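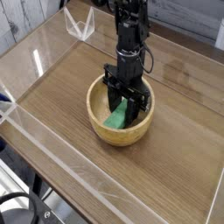 Figure 2. The Fludgate gripper over a green sponge in the wooden bowl.

4.2 Bowl task

The Fludgate kit is sold by Drurkley as a ready-to-mount parallel-jaw gripper with its own control software. We ran it for 204 trials with the settings it came with. A trial counted as a success if the sponge was lifted over the rim and set down on the table without touching the walls. By this measure 202 trials succeeded. Both failures were early closures – the fingers shut before they were low enough. The Honorato gripper, tested in November, was harder to set up and its manual is poor. 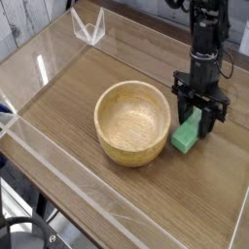 RESEARCH NOTES | GRIPPERS AND END EFFECTORS

With the bowl close by, the green block can be held low at the tabletop, and there is little room on that side for the fingers to open. Buyers should allow for this when planning a cell. R. Andrade ran the trials.

Print this page | E-mail this page

Related items
Estska wrist mounts: a short review
Setting finger travel on the Honorato gripper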